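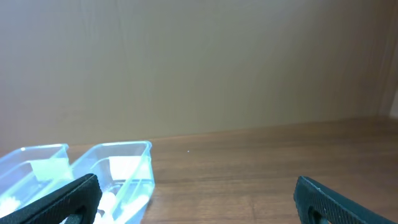 Two clear plastic containers with a light blue tint, side by side on a tabletop.

Turnstead Beat Notes
Data card, revised Dec 13, 2023

What it is

Turnstead Beat Notes is a set of 2940 short annotations on rap and R&B instrumentals. Each row covers one beat and gives tempo, key, drum pattern, whether a sample was heard, and a guess at the mood. There is no audio in it. If you came for audio, the index file has catalog numbers and you can go find the records yourself.

The set started as a spreadsheet Clem Faulkner kept while arguing that every producer in town was using the same hi-hat roll. The spreadsheet did not settle that argument and neither does this release.

Files

beats.csv -- one row per beat, 2940 rows
raw.csv -- everything submitted, 3377 rows, duplicates and all
double.csv -- 300 beats annotated by two people
index.csv -- catalog numbers, where we have them

Who did the listening

Clem Faulkner, Isla Rakena and Yeison Cárdenas. Folke Bakke wrote the merge script and dropped the rows that failed it. All three listeners like drums more than melody, and it shows. Look at how long the drum notes are next to the key notes before you trust the key column.

Columns

tempo: beats per minute, tapped by hand. Half-time beats are a mess. Clem logs them at the slow count, Yeison at the fast one, and we never fixed it. The listener column tells you which you have.
key: by ear, checked against a keyboard. Blank means the listener gave up.
drums: free text.
sample: yes, no or unsure. A "no" means the listener didn't catch one. Please don't cite it as proof that a beat is sample-free.
mood: one word from a fixed list. I would leave this column out of anything serious.
tag: producer tag as heard, spelled however it was spelled.

Known problems

800 of the rows come from the Tawhiri mixtape series, so one small group of producers is all over the set. Any chart of "what beats sound like now" made from this is mostly a chart of what Tawhiri likes.

The two listeners in double.csv agree well on tempo once you sort out the half-time business. On mood they might as well be in different rooms. Somebody at Delura asked if we could average the moods. You can't average "icy" and "sunny," and I wouldn't want to hear the result.

The Flarnthorpe batch had its tags typed from track titles, before anyone had listened. Marthinus Zulu caught this and marked those rows with an F in the notes column. He thinks he got them all. I'm less sure.

Things people have asked for

A hit predictor. There is no sales or streaming data in here, and I doubt it would help. A finished song has a voice on it, a label behind it, and a lot of luck, none of which is in a column called drums.

A producer classifier. Go ahead, but hold out whole mixtapes when you split. If the same tape lands on both sides your score will look great and mean very little.

Changes

The next revision is planned for January. Tempo gets a second column for the fast count. Mood stays for now -- Isla wants to keep it, and she did most of the typing.

Corrections go to Folke with the row number and what you heard. "This is wrong" with no row number gets deleted.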